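Print this page | E-mail this page

Restberg Drawing Studio: Call for Participants, February Session

Restberg Drawing Studio is taking applications for its next long session in figure drawing and still life. The session opens in February and runs through the end of spring. Applications close on Thursday, October 1, 2026, at 5 p.m. Anything that arrives later will be held for the following session.

We teach drawing from observation, mostly in charcoal and graphite, with some work in ink. People who come here range from high school seniors building a portfolio to retired people who have not drawn since grade school. You do not need a degree or earlier classes. You do need to be 16 or older and able to attend on two evenings a week.

The session is built on measured drawing. Students spend the first weeks on straight lines, ellipses and simple solids, then move to drapery, casts and the live model. Color does not come up until near the end, and some students ask to put it off longer. Work is pinned up at the close of each evening and discussed by the whole group.
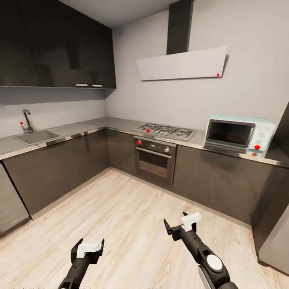
Mehwish Chaudhry wrote to us after last year's session that she had expected to be drawing people by the second week and was annoyed to be still on boxes. By the time the model came in, she said, she could place a shoulder without guessing, and she went back and redid the boxes on her own. She would tell new applicants to buy more erasers than the supply list says.

What the session includes

Each place covers instruction, model fees, use of an easel and drawing board, and a key to the flat files. Paper and drawing materials are not included. A supply list goes out with the acceptance letter. Newsprint can be bought at the front desk at cost.

Sérgio Gouveia teaches the cast and figure evenings. Zubaida Satti teaches still life and perspective and reads all of the portfolios. Both keep office hours before class, and students may bring in work done at home. 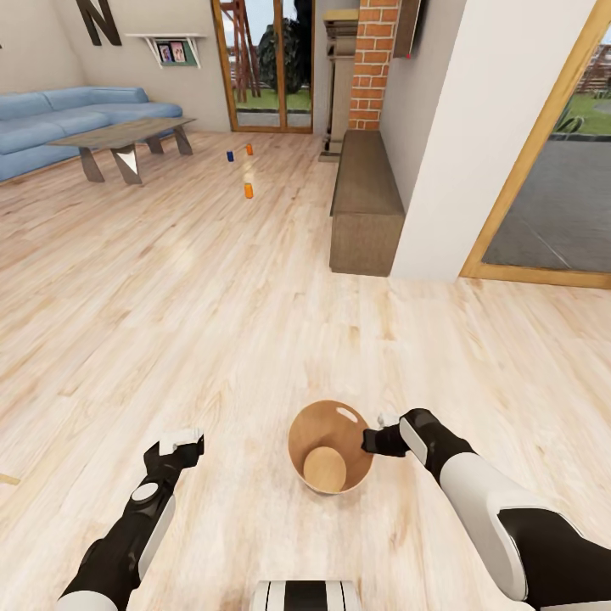

Wooden bowl on a pale wooden floor.

Students who finish the session may show up to 2 drawings in the summer exhibition at Bangash Hall. Framing is up to the student. The studio takes no commission on sales.

Cost and assistance

Tuition is $3413 for the full session, payable in one sum or in monthly installments. A deposit of $100 holds your place and is taken off the first payment. The deposit is refundable until the first class meeting and not after that.

The Gasham Fund pays full tuition for a small number of students each year. To be considered, check the box on the application form and attach a one-page letter about your circumstances. We do not ask for tax returns. Fund decisions are made separately from admission, so asking for help does not affect whether you get a place.
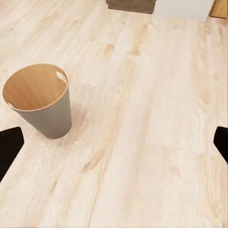
Gray wastebasket and light wood floor.

Who should apply

We are looking for people who can commit to the whole session. Missing an evening now and then is fine. Missing a month makes it hard to rejoin, and we can't hold make-up classes.

Applicants who work mainly from photographs are welcome but should know that reference photos are not used in class. The same goes for tablets. Left-handed students should tell us in advance so that the easels can be set out properly.

The Skindier Building is at street level from the parking lot side. The studio is up one flight, with an elevator. Stools and seated drawing benches are available on request.
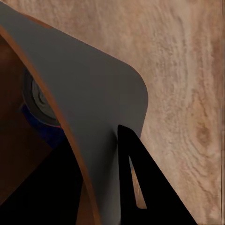
How to apply

1. Fill in the application form, available at the front desk or by mail.
2. Include five drawings from the past two years. Copies are fine. Sketchbook pages count.
3. Add a short statement, no longer than a page, on what you want to work on.
4. Mail or bring everything to Rosemarie Engelhardt, Admissions, Restberg Drawing Studio, Room 81, Skindier Building.

Please do not send original work. Portfolios are returned only if you enclose a stamped envelope of the right size.

Questions about the form or payment should go to Rosemarie Engelhardt. Questions about access to the building should go to Wajid Swati at the front desk. Applicants will hear from us by letter, whether or not they are offered a place.

Print this page | E-mail this page

This site uses cookies to remember your settings. By continuing to use the site you agree to our cookie policy. Accept | Manage settings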